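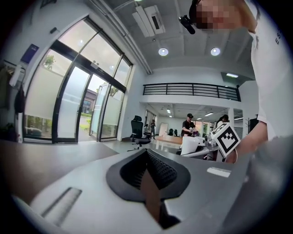

View from the hand-held gripper, marker cube at the right.

From: Begoña Sarmiento
To: gripper-users list
Date: November 3, 2021
Subject: Re: Vinlow hand-held kit, worth the money?

Hello all,

Bernardo Sequeira wrote:

> We are thinking of ordering the Vinlow kit for our group. The
> brochure from Kurnholm speaks very well of it, but a brochure
> always does. Has anyone used it for longer than a demonstration?
> I would like to know mostly about three points: the finger pads,
> the calibration with the cube, and how the support answers.
> Our other candidate is the Grakov, which costs less but comes
> without the head camera.

We have had 2 of the Vinlow sets since August, so I can answer from our own use. We paid 1383 euros for each set, before tax. The head strap was included in this price, the second pair of pads was not.

First the finger pads. They are the black rubber ones with small dots on the inner face. For cups, boxes and tools they hold very well. With thin plastic bags we have more trouble, the bag slides out when the person pulls too fast. We clean the pads with a cloth and a little water. Vitória tried alcohol on one of them and the surface became shiny, so please do not do this.

Then the cube. The manual says that one person holds the gripper still and a second person turns the cube slowly in front of the lens. It also says to stay within 67 cm, but we get better results when the cube is quite near. The lens is a very wide one and the marker becomes small quickly if you step back. In our office we had some failed runs near the glass doors when the sun was low, and now we do it with our back to them. One complete calibration takes us 26 minutes when both people know the steps. The first time we needed a full afternoon - I blame the manual, which has the pages on the head camera in a different order from the software.

The head camera is comfortable enough for short work. Busisiwe Xaba wears glasses and finds that the strap presses on them, so she changes with a colleague after each session. You should ask for the longer strap when you order, they have it but it is not on the list.

About support: our contact is Kristof Cuypers at Van den Broek, who sell the kit here. He answers by e-mail, normally the next day, and he replaced a cable for us without discussion. For questions about the software he must write to Kurnholm and then it goes slower. We still wait for an answer about exporting the left and right hand to separate files.

I can not compare with the Grakov, I only held it once at a fair. It felt lighter in the hand. If somebody on the list has used both, I would also be glad to read it.

Bernardo, if you want, I can send you one of our recordings so that you can test it with your own tools before you decide. Tell me only which format you prefer.

Kind regards,
Begoña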